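Hirnero Moves to Shorter Singles and a Smaller Room

By Pruitt Music Desk
December
46 shares | 7 comments

Hirnero will release its third mini-album through the Plimance label this month, with five tracks and a running time under 20 minutes. The trio recorded the rhythm parts in single takes and added vocals later, a reversal of the method used on its first two records.

The lead track, "Fila," sets a dry snare against a detuned organ. The chorus enters at the 46-second mark and is heard only twice. An earlier mix had a third chorus — the group cut it after playing the song live.

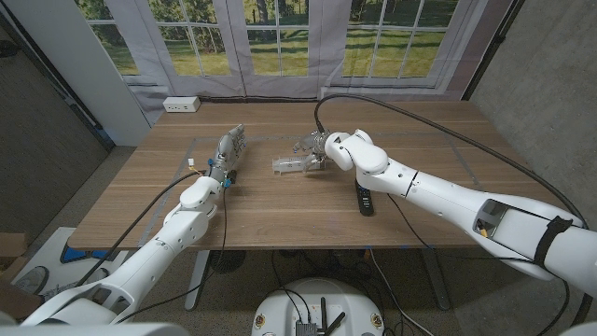
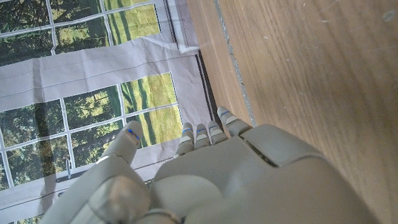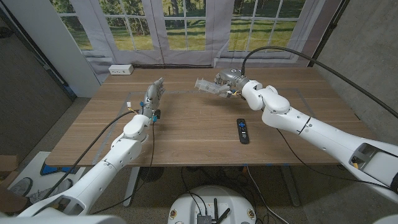 The tour plan follows the same line. Hirnero played a 2,000-seat hall last year and will open this run in a club that holds 400. Ticket sales start Thursday at 10 a.m., with a limit of two per buyer. A second show will be added in a 700-capacity room if the first sells out.

Plimance is also pressing the mini-album on vinyl. The B-side carries instrumental versions of all five songs, mastered at a lower level to keep the bass intact. The digital edition leaves them out.

Related
Plimance Sets Winter Release List
Why Short Albums Chart Differently
Club Tours: What a Small Stage Costs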